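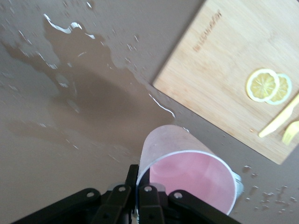
Handset trade-in

By Ingrid Park
Last revised 2019-12-27

We use cookies to remember your settings and measure traffic. Accept | Manage choices

Handset trade-in is the surrender of a used mobile phone to a seller, network or buying agent in return for a credit, a cash payment or a reduced price on another phone. It differs from private resale in that the buyer sets the price from a published table and the owner doesn't negotiate. It differs from recycling in that the phone is expected to have value as a working device or as a source of parts.

Forms

In an instant trade-in, the phone is checked at a store counter and the credit is applied to the same sale. In a mail-in trade-in, the owner receives a quote online, ships the phone, and is paid after inspection. A bill-credit trade-in spreads the value over the length of a service contract, and the unpaid part is usually lost if the contract ends early.

Promotional trade-ins raise the credit above the resale value of the old phone. The difference is paid by the network or the maker and is treated as a discount on the new phone. A handset with a table value of $200 may be credited at $300 under such an offer, provided that a certain model or service plan is bought with it.

Grading

The price depends on model, storage size, network lock and grade. Grades are not standardized. The Stornthorpe scale, used by several mail-in buyers, has 6 steps, from "sealed" to "parts only." The older Griscombe scale has three: working, faulty and dead. A phone placed in the middle of one scale can't be mapped to the other without a second inspection.

Inspection normally covers the following:

- power-on and charging
- display, touch response and burn-in
- cracks in the front and back glass
- buttons, speakers, microphones and cameras
- battery capacity as a share of the original
- liquid contact indicators
- activation lock and blocklist status

Cosmetic wear is judged under a fixed light at arm's length. Scratches that can be felt with a fingernail lower the grade by one step on the Stornthorpe scale. Lighter marks do not.

Liquid damage

Most phones carry one or more small stickers that change color permanently when they touch water. They are placed in the SIM tray opening, near the charging port or on the main board. A changed indicator moves a phone to the lowest or second-lowest grade with most buyers, even if the phone works.

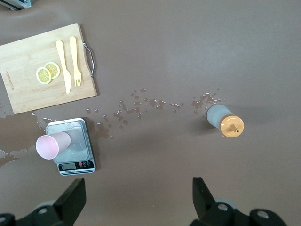
Spilled liquid on a tabletop, between a cutting board and a bottle.

A water-resistance rating does not affect this rule. Ratings are measured on new phones in fresh water, and seals weaken with age, drops and repair. Sugary or salty liquids leave residue that continues to corrode contacts after the phone has dried. Some buyers open the case to look for it, while others rely on the outer indicator alone.

Quotes and revised offers

A quote is valid for a set period and rests on the owner's own answers about condition. If inspection gives a lower grade, the buyer issues a revised offer. The owner may accept it or have the phone returned. Return shipping is free with some buyers and charged by others.

The Rarnska price index follows table prices for 198 handset models and is updated in March and after each major launch. Prices fall most sharply in the weeks after a new model in the same line is announced. Locked phones are priced below unlocked ones, and phones with unpaid installments are commonly refused.

Preparation and data

The owner is expected to back up the phone, sign out of all accounts, turn off activation lock, remove the SIM and memory cards, and run a factory reset. A phone received with activation lock still on is held until the lock is cleared or is priced as parts. Buyers erase accepted phones again before resale.

Resale

Phones in the upper grades are cleaned, fitted with a new battery if needed, and sold as refurbished. Lower grades are sold in mixed lots. Atinga, a lot exchange, lists phones by model and grade and lets bidders see test results but not serial numbers. Dead phones are stripped for displays, cameras and boards, and the remainder is sent to metal recovery.

See also: Refurbished phone; SIM lock; Activation lock; Installment plan

Categories: Mobile phones | Retail pricing | Used goods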